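**Buying used flat-pack furniture for a rental, worth it or not?**

moving to a 695 sq ft place in Wolde in February and trying not to spend a ton. Half the listings near me are stuff somebody already took apart. No box, no manual, parts in a bag. Is that a dealbreaker? Landlord also says no holes in the walls so everything has to be freestanding. Any tips appreciated, need to decide pretty quick

**skollelus_renter**

Done this for three apartments now. Short version — buy it assembled if you can get it in your car, otherwise ask the seller for the part count before you drive anywhere. Missing connectors are what kills you. I drove out to Istard once for a shelf and it was two fittings short, never found a match.

Light white stuff is easiest imo. Build it upside down or on its side, legs up, on a blanket or somthing so you don't scratch the floor.

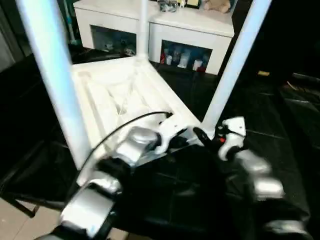
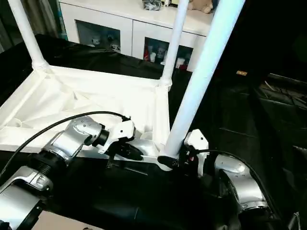

Also measure your door. And the stairwell, and the turn at the top of the stairs. My old couch is still at my ex's place because of 7 inches.

Offer less than asking. Everybody does.

**paidinquarters**

depends what it is. Tables fine. Dressers no, the drawers never go back right. Mattress obviously no

**Drotanen Dan**

Would skip anything particle board that's been apart once already, the screw holes strip. Wood glue and a toothpick fixes it for a while but not forever.

For no-holes — tall things go against a wall, heavy stuff on the bottom shelf. If you have kids or a cat that climbs, ask the landlord again about anchors, mine said yes the second time and I just had to patch when I left. Get it in writting though.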